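From: Wilfredo Lumanlan
To: Korham stockroom list
Date: 3/2/20
Subject: Re: Snack packages on the tissue shelf

Members of the Balard branch wrote:
> Should crumpled snack packages go back on the shelf
> beside the tissue packs, or be set aside?

Please set them aside. Item 181 of the shelf guide applies to any package with a frayed or torn edge. Boxed goods may remain if the barcode can be read.

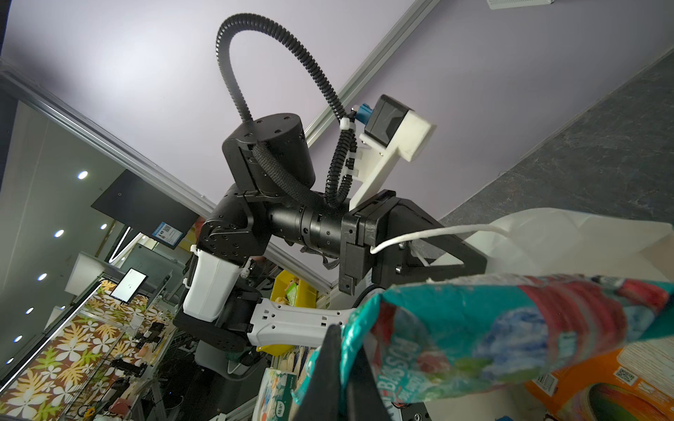
Photo: Korham Stockroom Office

The teal, red and blue package is to be listed under code 1129.

Wilfredo Lumanlan
Korham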